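7:40 pm, lab, still

Ate a granola bar for dinner. Writing this while the arm cools down, motor 5 was hot enough to smell.

So. Kitchen task. Club demo is end of February and we have one job, veggies into the pot, no human hands. Tuấn rewrote the grasp part last night and didn't tell anyone, pushed it at like 2am, and I spent the first hour today chasing a bug that was his new default speed. Not mad. A little mad. It's better code than mine.

Renzo wants to call the arm Tadeo. Fine. The tracked one was already Gatti so now they match I guess. Gatti carries the bowls, that part's for later, didn't touch it today.

Camera calibration again before anything else, third time this week. Somebody leans on the table, everything shifts. Taped the corners. Also emailed Idari about the spare servo, no answer yet, should call.

Order we tried: corn, no. Pepper, no, it's curved so the fingers just roll it. Then eggplant. Got it up on the second go and over to the pot, I was holding my breath the whole way. 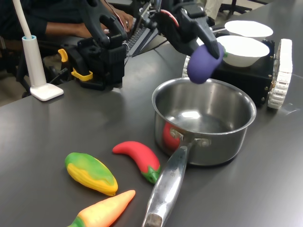

Stuff for tomorow

- slow the descent, it comes in way too fast over the rim
- pot handle always toward the front edge!! write it on the tape
- pepper: try grabbing near the green cap, or rotate the wrist first
- carrot, haven't even started on carrot
- zip tie the red and white wires up on the gripper before they snag
- ask Renzo where the log from run 9 went
- Tuấn: COMMENTS. please

Log folder is at 2,189 files, most of them junk from when we left it recording over lunch. Need to clear it before the laptop dies on us. Told Tuấn I'd do 200 practice grasps by the demo and he wrote it on the whiteboard so now its real.

Physics problem set also due. Haven't opened it. Bus at 8:15, gotta pack up, more later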